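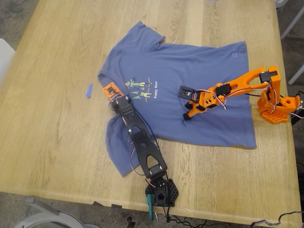 Two tabletop arms and a T-shirt on the bench at Umali.

FOR IMMEDIATE RELEASE

Umali puts out a free good-practice guide for small robot arms

Hi, I'm Crisanto Yap, and I look after bench safety at Umali. In July we're releasing the Umali Bench Guide, 14 plain rules for people who run small robot arms on ordinary tables, and I'm so happy it's finally out the door!

We wrote it with our friends at Jasham and Baltis, who sent in 764 comments on the first draft (yes, I read every one). The big standards are written for factory cells with fences and floor bolts. Most of us have a table, a clamp and a lot of cable, so that's where we started.
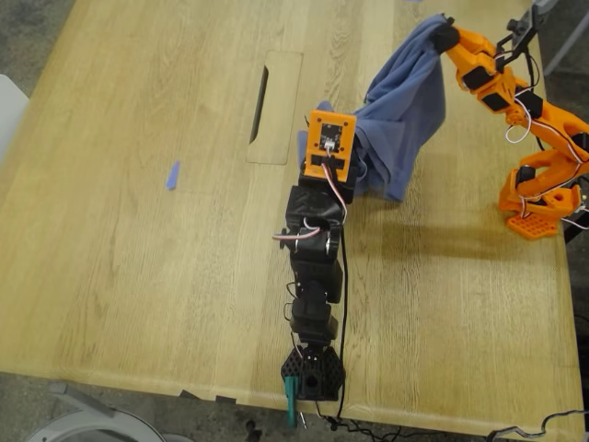
The orange arm holds up a blue cloth beside the black arm.

Rule one is clamps: check them before power goes on, every session. Rule four covers cables, which should be tied back and kept off the floor where people walk. There's a whole page on soft items like shirts and towels too – how high to lift, where the second arm should wait, and who gets to reach in (one person, power off, please).

The guide runs 32 pages, and Falletti is printing 2000 copies for schools and small labs. The download is free and you can copy it, translate it or tape it to the wall. If you think a rule is wrong, write to me. I'm already collecting notes for the second edition.

Press contact: Crisanto Yap, Umali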